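Siltley swap room reopens with a full crockery shelf and a great many soft toys

Last updated: March, 4:15 p.m.

The swap room in Siltley has its doors open again after the winter break, and anyone who has been waiting to pass along a box of dishes or a bag of outgrown stuffed animals (and judging by the hallway on opening morning, that was a good part of the town) can now bring them in and take something else home in exchange.

The room is the same one as before, down the short flight of steps behind the old Flurkstead feed store, but it has been painted over the break and the shelves have been moved so that two strollers can get past each other, a thing that was never possible in the old arrangement and led to a lot of polite backing up. The kitchen things are along the left wall now. Books and puzzles have gone to the far end, where the light is better, and the toys have finally been given a corner of their own by the window, with a rug for children to sit on while the grown-ups dig through the saucepans.

Visitors who knew the room last year will remember that it ran on a strict one-for-one rule, and that the rule caused a certain amount of trouble. Was a teapot worth one saucer? Did a bag of wooden blocks count as one toy or as thirty? This year the rule has been loosened. You may take up to five things on a visit, whatever you brought, and if you brought nothing at all you are still welcome to take one or two and bring something along the next time you are passing.

Plates are what people seem to want most. The opening count, chalked up on the board by the door, came to 128 plates of all sizes, and by lunchtime the big dinner plates had thinned out so much that the side plates had been spread along the shelf to fill the gaps. A good many came from the Brynjólfsdóttir bakery on the corner, which has changed over its tableware and sent the old things down in crates, and there were also some lovely odds and ends from kitchen cupboards all over town, including a blue fish platter that was gone before the coffee had finished brewing.

Plain white ones go fastest. They match whatever is already in the cupboard, and a family that has broken two from a set of six can usually find a pair close enough that company won't notice. One mother of three said she had come in looking for exactly that, plain white with a dark line around the edge, and had been hunting for them since her youngest discovered how well a plate spins on a tile floor.

The soft toys were nearly as popular, though they move in a different way. A grown-up will pick up a plate, turn it over, look at the back and decide. A child walks in, sees a rabbit or a bear from across the room, and that is more or less the end of the matter. There were 47 of them at the start of the morning, from a very small knitted mouse up to a giraffe that had to be carried in under one arm, and plenty of pastel colors among them, which pleased the little ones no end.

A white plate with a thin black rim, and a lavender plush toy with a small white tag.

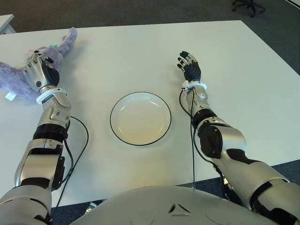 What to bring, and how to bring it

The room takes crockery, pots and pans, cutlery, glasses, mixing bowls, baking tins, picture books, jigsaw puzzles and soft toys. It can't take anything with a plug this season, much as people would like it to, and it can't take knives, mattresses or car seats. If you aren't sure, hold it up at the door and ask, and you will get an answer one way or the other.

Dishes should be washed and dried at home, since the little sink in the back is only good for rinsing coffee cups. A small chip on the underside of a plate is fine. A crack is not, and neither is a chip on the rim where somebody's lip or a small finger might find it. Please wrap plates in newspaper or a dish towel if you are carrying more than a couple, and put the heavy ones at the bottom of the box. Several boxes came in on opening morning packed the other way up, and one soup bowl did not survive the steps.

Soft toys should have been through the wash, or at least had a careful going-over with a damp cloth if they are the kind that can't be washed. Leave the sewn-in tag on if it is still there. Parents often want to read it to see what the toy is filled with and whether it can go in the dryer, and a toy with its label snipped off tends to sit on the rug a good deal longer than the others. Loose eyes and buttons should be stitched down or taken off. There is a mending basket by the window with thread in most colors, and anyone handy with a needle is very welcome to sit down for half an hour and put an ear back on something.

The Histness bus is back too

For people coming in from Histness, the afternoon bus is stopping again at the end of the lane, and the driver has asked that boxes be kept on laps or under the seat and out of the aisle. The last one back leaves a little after the room closes, so there is no need to rush, though it does fill up when the weather is poor. Drivers can park in the feed store lot, on the gravel side please, and leave the paved side clear for deliveries.

Opening hours have stretched a little as well. The room now stays open until 5 p.m., an hour later than last year, which ought to suit those who could never quite make it down after school pickup. Coffee is by donation, there are usually cookies, and the money goes toward the heating, which anyone who visited last February will agree is money well spent.

A few regulars were asked what they had come away with, and the answers were as mixed as the shelves. One retired couple had a cake tin and a jigsaw of a lighthouse, and were hoping all the pieces were in it. A young man setting up his first apartment had a frying pan, four forks and a gravy boat he could not quite explain. And a girl who had turned four the week before had traded away a stuffed dog, thought it over for some minutes on the rug, and traded him back again.

Next month there will be a shelf for garden things, with seed trays and flowerpots wanted most of all. Pots can be dropped off early if they are stacked and reasonably free of soil, and they should be left under the stairs, not on the crockery shelf.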